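How Does a Robot Learn to Pick Something Up?

Think about the last time you picked up a pencil. You probably didn't think about it at all! Your eyes found it, your hand went out, your fingers closed, and off you went to your drawing. For a robot, that little job is a very big one, and a team of researchers at the Kerkura lab has spent a long time (and a lot of cups of tea) working out a good way to teach it.

Their robot is called Fiken. Fiken has an arm and a gripper, and a gripper is a bit like a hand with just two fingers that open and close. Near the gripper sits a small camera, so Fiken gets to look at the table from right beside its own fingers. Imagine having an eye on your wrist!
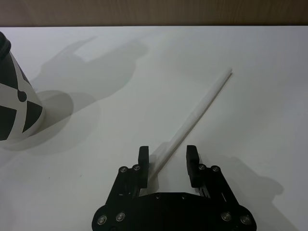
Tania Gamage, one of the scientists, wanted to know what makes an object hard for a robot to find. Bright, bold things are usually easier to spot. Pale things on a pale table are much trickier, and so are shadows, which can look like real objects if you have never learned what a shadow is. Even the robot's own arm makes shadows!

So the team tried two ways of teaching. In the first way, Fiken practiced only with things that were easy to see. In the second way, it practiced with all sorts of things, easy and hard, and people guided the arm by hand each time to show it what to do. Every one of those guided tries is called a demonstration, and the team collected 4,000 of them. That took a whole lot of patience.

Then came the test, with objects Fiken had never met before. After the easy practice, it picked up 19 of them. After the mixed practice, it picked up 46! Both tests used the same set of objects, so the scientists could compare the numbers fairly.

"I was hoping for a small change," says Malsha Khan, who looked after the testing, "so I checked the score sheet over and over."

Next the team would like to find out whether Fiken can manage when the lights are turned down low.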